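Names on the Box

Barnabás Balogh prints gift boxes in a former shoe shop in Adstead. Most of his orders come from offices that want a logo and a date on the lid. A run of 70 takes him two days, folding included.

Boonsong Sitthichai ordered 161 for her company's staff picnic in July, each with a different name inside. Balogh set the names by hand and found one spelled two ways on her list. He called to check before he printed it.

His largest job so far was 600, for a hotel in Durnau.
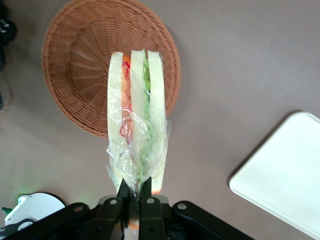
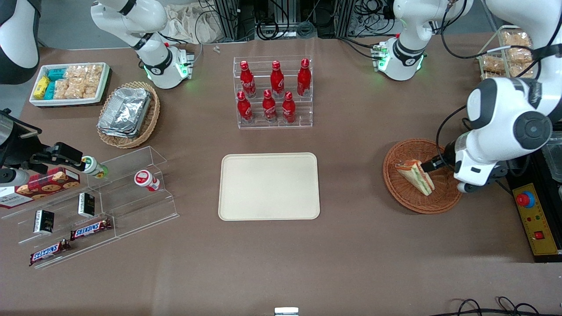 Can a customer order just one box?
The smallest order is two, and the second can carry a different name.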